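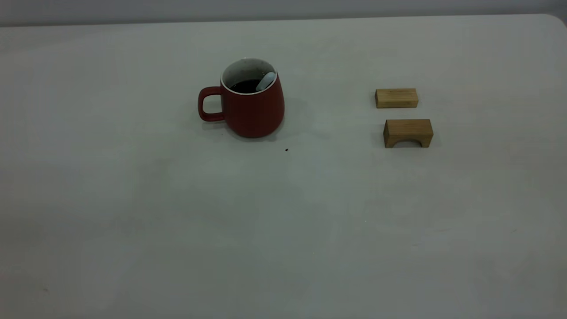

Will the new cell on the kitting line mean fewer people on the day shift?

The head count stays where it is through January, and what changes is who does which part of the job and how long they stand in one place doing it.

Sunday, June 25, 2023

I'm putting that first because it was asked again on Friday, twice before lunch, and I would like it written down somewhere we can all point to. Building is quiet today so I came in to catch up on notes while I can still remember who said what.

Where we stand. The Khunthong arm has been packing the small-parts kits at station 5 for three weeks now. It does the dull middle of the job: takes parts from the trays, sets them in the box, passes the box along. Loading the trays, checking the odd shapes and closing the lids are still ours. On its best shift it did 210 kits. The same station by hand came to 113 on an ordinary day, though I want to be fair and say that the hand count included taping and labels, so the two numbers don't really sit side by side. Must redo that comparison before anybody at Clevport sees it and gets excited.

What I had not expected was how much the talk would change. When four of us packed at the long bench we chatted all day long, and new people learned the work mostly by overhearing it. Now two are loading trays with their backs to each other and one is over at the screen, and the place has gone a bit quiet. Leonor Aguiar said she goes home with better wrists and less news, and I have been thinking about that all weekend. She has packed here longer than anyone, she knows by the weight of a box if a washer is missing, and so far we have given her a green button to press. That is a poor use of Leonor and I told her so (she agreed, rather quickly!).

Things to try this week:

Turn the tray racks so the loaders face each other. Needs a longer air hose, nothing else as far as I can tell.

Move Leonor to the check position in the mornings and let her write the reject list in her own words. The one that came with the Godusent software has codes that mean nothing to us. "Part seating variance" turned out to be a bent clip.

Swap positions every two hours, including the screen. I know a couple of people would prefer to stay away from the screen. I'd like to sit with them for the first turn or two, no hurry about it.

Breaks. The arm doesn't take one, so the loaders have been skipping theirs to keep the trays full, and I only noticed on Thursday. This has to stop. Let the trays run empty. The arm waits very politely.

On stoppages: most of them come from parts lying on their sides in the tray, and the loaders have already worked out that a little shake before setting it down cures nearly all of it. I have added the shake to the work sheet and put their initials next to it, which pleased them more than I'd have guessed.

The Hundamar order is about 3,000 kits and starts after the holiday. I would like the rotation settled before then, so that we aren't learning two new things at once. Ask purchasing about the hose first thing tomorrow, and ask again whether training hours come out of our budget or theirs, I have had both answers now.

Still open: pay grade for whoever is running the screen. I promised an answer by the end of the month and don't have one yet. Will say so at the stand-up myself before I get asked.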